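Hergate parts tray, grey, square pocket type

Posted 9 December 2023

Bought two of these in March, finally getting round to writing it up. Short version: good tray, daft slots, would buy again. Use it for processor swaps in old towers, which is most of what I do these days.
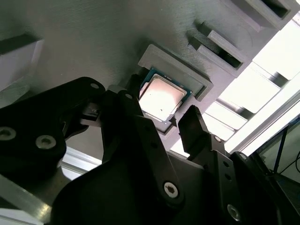
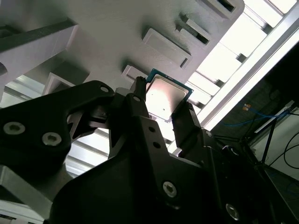
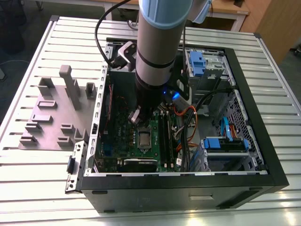
Right, the good stuff first. The pocket. Chip goes down inside a raised square frame with sloped walls, so it more or less finds its own way in. No more putting processors on a folded bit of kitchen roll and then leaning on them. (Yes I did. Once. Demetrius Schumacher still brings it up.)

Stays put too. I knocked the bench with my hip, hard, and the chip didn't budge. Before this I had the Fitley one with the foam insert and the foam shed little crumbs everywhere, got sick of blowing them off. Nothing to shed here.

Finish is 3D printed and looks it. Fine lines all over, matte grey. Doesn't bother me, but if you want something that looks moulded you'll be dissapointed. Mine had one rough edge on the underside, five seconds with a file.

Now the slots. Great idea, parking places for bits while you work. But deep and dark inside, and I lost a screw down one for a whole afternoon. Wish they'd done them shallower, or in white. Lautaro Salinas has the same tray and sticks a scrap of masking tape in the bottom of his, so I've copied that.

Cleaning: meh. Thermal paste gets into the print lines and then it lives there. Wipe it straight away or forget it. I tried an old toothbrush, bit better.

Doesn't slide about on my slatted bench as long as it's bolted. Unbolted it wanders. No bolts in the box by the way, which is cheap of them. The Bavometti tray comes with bolts but the pocket is too tight for my liking, had to dig a chip out by the corner and never want to do that again.

Lid would be nice. There's a Meireles one with a lid, haven't tried it, if anyone has please say in the comments wether it fits over a seated chip.

Who's it for? If you do one upgrade every nine years, no, use the plastic clamshell the thing came in. If you've got a stack of old desktops waiting and chips going in and out all week then yes, get it.

Would knock a star off for the slots and half for the bolts. Everything else fine. Delivery was slow but that was March and the courier here was useless then, so not blaming Hergate for it.

Will update if the pocket wears loose.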